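Teleop demos in simulation: policy keeps missing the ball

marble_fen

I'm recording demonstrations by remote control for a pick task in simulation. One white arm, two-finger gripper, marble counter with a toaster, a bowl, a card and other clutter on it. The target is the small brown ball. I drive the arm with a Tolia hand controller and have 179 demos so far. When I replay them they look fine, but the trained policy stops short of the ball or closes beside it. My demos all begin with the gripper pointing down over the back of the counter.

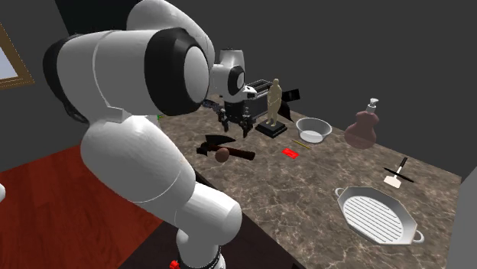
oldservo47: Starting every demo from one pose is probably your trouble. The policy has only ever learned one path. Move the start pose between takes and record another 36 before you change anything else.

Gruvitz_user

Agree with the above, and look at how you finish the approach. I had the same thing with a round target. I used to hurry the last bit, so there were very few samples with the fingers open on both sides of the ball, which is the part the policy needs most. Slow down there, line up, then close.

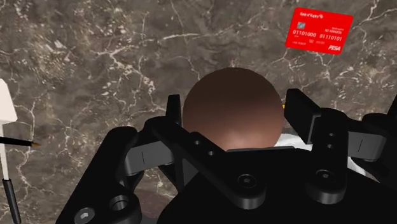 Should I cut the pauses out of my demos before training? Trim the long ones at the start and end, but leave the short ones just before the grasp. Those are usually where you were correcting your aim.

Also check your logging rate. The Wuvmont recorder drops to 13 frames a second if the preview window is open, and your commands and images can drift apart. I lost 3,637 frames to that in April.

We use Cowie for playback and it shows the offset, if you have it.

pegboard_h

just add more objects. works for me. I do some takes where the gripper picks up something small, with the rest of the clutter left on the table

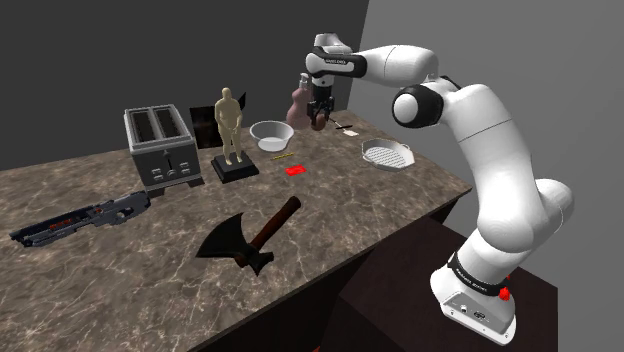 marble_fen replied that mixing targets would only help if each demo carried a label saying which object was wanted, and that the current set has no labels. The start poses are being changed first.

pegboard_h

ok then label them, it's one field in the file

We use cookies to remember your settings and count visits. By continuing to use this site you accept our cookie policy. Accept / Manage settings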